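Nevilstead Sanctions Register: Anti-Doping Decisions in Rowing and Canoeing

Data card, last revised May 27, 2020

Summary

The Nevilstead Sanctions Register is a structured collection of published disciplinary decisions in rowing and canoeing. It contains 413 decisions, each entered as a single row, with the substance or method, the period of ineligibility, and the treatment of results obtained before the decision was issued. The register is maintained by the Dremberg Sports Records Office and is intended for legal research, journalism and teaching. 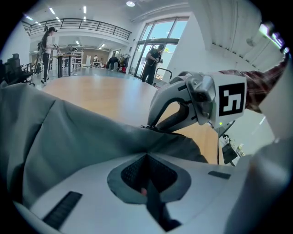
Hand-held gripper, close view.

Contents

decisions.csv – one row per decision
substances.csv – spelling variants mapped to a single preferred name
appeals.csv – appeal outcomes, linked by decision_id
notes.txt – remarks on individual entries

Of the 413 decisions, 300 were entered from the full written reasons. The remainder were entered from shorter public notices and carry the value "notice" in the source_type field. Users who require the reasoning of a panel should filter on this field before drawing any comparison.

Crew boats

A decision against one athlete may remove a whole crew from the results. The register records the sanctioned athlete only. The field crew_effect states whether the crew was disqualified, replaced before the event or left unaffected. Teammates who were not themselves charged have no entry and should not be inferred from the data.

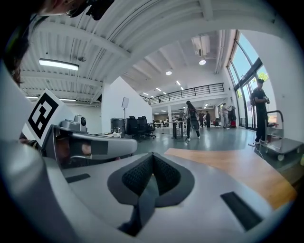 Ó Briain wrote that the crew_effect field should distinguish replacement by the next-ranked boat from replacement by invitation, as the two are governed by different rules and are often confused in news reports. The office has accepted this point. Separate values will be introduced in the September revision, and existing entries will be recoded where the source allows.

Known limitations

Coverage is uneven before electronic publication became standard. In 7 entries the date of sample collection is missing and has been left blank. In 2 entries the published notice and the written reasons give different end dates; the later document has been followed – both dates appear in notes.txt. 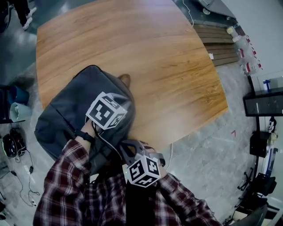
USE AND CITATION

The register may be copied and adapted for any non-commercial purpose, provided that the source is named. Entries must not be used to assess the present eligibility of an athlete. Corrections should be submitted through the Harard issue tracker with the decision_id and a link to the published document.

Suggested citation: Dremberg Sports Records Office, Nevilstead Sanctions Register, data card and files.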